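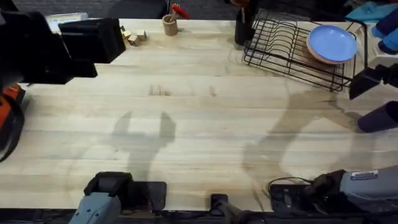

Whiteley worktop notes
Last updated Jan 18, 2022

Hello! I'm Damilola Bassey and this is the readme for my worktop notes, which started as a scribbled list on the back of an envelope and got a bit out of hand. It's all to do with looking after one butcher-block table: what I put on it, what marks it, and what shifts the marks again (some of them, anyway).

What you get

notes.txt is the diary, one line per clean or oiling. It goes back to November and my spelling in it is dreadful, sorry.
marks.csv has 340 rows, one for each scuff, streak or dark spot I bothered to write down. The "where" column goes by planks, starting from the back.
oils.csv covers the two oils I tried, Surura and Kolleo, in ml. I buy Surura in 100 ml tins and a full coat takes 70 ml, so there's always an annoying bit left over!

How I do it

Everything comes off first, dish rack included, then a wipe with a damp cloth and a good long dry. Sand along the grain, never across it. Oil goes on thin with an old T-shirt.

Still to do

The small dark marks near the middle are down as "unknown" and I'd love a better word for them. If you've got a pale top like mine and you know what causes them, drop me a line through the Didance page.

Use any of it however you like.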